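Workshop tips: trying out a handheld gripper without losing your temper

Filed under: Benches, Cables, Things With Batteries. Updated 22 June 2018

If you are comparing handheld grippers and cameras at home, the first thing you learn is that the bench you cleared for it is the wrong bench. Any flat surface with a bit of room will do. I have used the ironing board, which I don't recommend, and the lid of the chest freezer, which is excellent until somebody wants peas.

Start with the cloth test. Take a tea towel, drop it in a heap, and try to pick it up by one corner. The Bamilgate grips like a crab and lets go like one too. The Tistora has softer fingers and will lift a single layer, provided you come in low and don't rush. Do 10 goes with each before you form an opinion. My opinion after 2 goes was wrong both times.

Keep the marker cube clean. A greasy thumbprint across the black and white squares is enough to send the tracking off to the far side of the room, and you will blame the software for an hour. A dry microfibre cloth does it. No glass cleaner, as the print lifts.

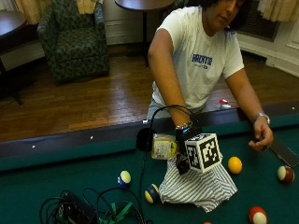

Cables next. Whatever length you were given, it is too short when you reach and too long when you don't. Loop the slack over your forearm, or fix it at the elbow with a strip of hook-and-loop, and leave enough to turn your wrist right over. Tape will hold as well, and will take the hair off your arm at no extra charge.

Take your time over the camera angle. Mine was happiest tipped down 28 degrees, where it could see the fingertips and a bit of whatever they were about to drop. Straight down looks tidy and shows you mostly gripper. On the Dirard mount the screw works loose, so mark the setting with a pencil line.

Round things are harder than cloth. Try an orange, then an egg if you are feeling brave, then a boiled egg because you have learned something.

Controllers: the Mishra has the nicer trigger and the worse manual. Hold the button until the light goes green, not until it flashes, whatever page 4 says. Save your runs as you go. I had a July's worth on one memory card last year and put it through the wash in a shirt pocket.

Charge everything the night before, including the spare.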